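Cube shelving

Cube shelving, also called cubby shelving or a compartment unit, is a type of storage furniture in which the interior is divided into open rectangular compartments arranged in a grid. It is used in homes, classrooms and shops for books, folded textiles and decorative items such as vases and artificial flowers.

Construction

Most units consist of an outer case with fixed uprights and shorter cross panels. White is a common finish, in either matte or gloss. Some compartments may be closed with a door, usually fitted with a small round knob, while the others are left open. Units with more than 8 compartments are generally fixed to the wall.
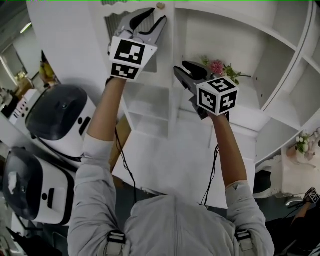
Compartments intended for display are often left partly empty. Artificial stems are placed one at a time, with the blossom facing outward and the leaves spread after the stem is in position. Dust is removed with a dry cloth, as wet cleaning can loosen glued petals.

Variants

The Wolten pattern has a single column of doors beside open compartments. The Prernden pattern omits the back panel and can serve as a room divider. Low units, four compartments wide, are sold as benches.

See also: Bookcase; Room divider; Sideboard

Last revised June 2018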